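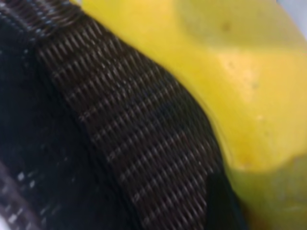 Chapter 5
Woven Structures: Terms and Basic Principles

By Unnur Riis
28 Sep 2023

Search this site Enter keyword Go

Filed under: Materials and Making > Textbook Chapters

5.1 Scope of the chapter

A woven structure is formed when two sets of elements cross each other and are held in place by the crossing itself. The elements may be yarns, splints, rods, strips or cords. Chapter 4 dealt with how such elements are prepared. The present chapter deals with how they are combined, and with the effect of the combination on stiffness, weight and wear.

The terms used for cloth and for basketry differ. In cloth, the lengthwise set is the warp and the crosswise set is the weft. In basketry, the fixed set is made up of stakes and the moving set is made up of weavers. The text uses the basketry terms unless a loom is involved.

5.2 The interlacing rule

Every regular weave can be written as a pair of numbers. The first gives how many stakes the weaver passes over, and the second gives how many it passes under. Plain weave is over one, under one. A 2/2 twill is over two, under two, with each row shifted sideways by one stake. The shift produces the diagonal line by which twill is known.

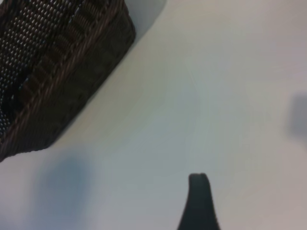
The length of weaver that lies free between two crossings is called the float. Long floats give a softer, more flexible wall and use less material in bending. They also snag more easily. Short floats lock the stakes firmly but require the weaver to bend sharply at each crossing, and a brittle material may crack there. The choice of weave is therefore limited by the smallest radius the material can take without damage.

5.3 Corners and borders

A flat panel is stable only while its edges are held. At a corner, the weaver must change direction without losing tension, and the load on the nearest stakes rises. Two methods are common. In the first, a thicker stake is set at the corner. In the second, stakes are placed closer together as the corner is approached. Both are worked through in Section 5.6.

The border closes the upper edge. The Hauksdóttir border, used in the exercises, turns each stake down behind the next and tucks it inside the wall.

5.4 Test data used in this chapter

Most of the worked problems draw on the Urnska panel series, in which sample panels were flexed for roughly 2000 cycles and then measured for sag. The tests were completed in March. Values for coated strip are listed under the trade name Plosiren, and uncoated values under Skirenik. Sag is given in millimeters at the center of the panel.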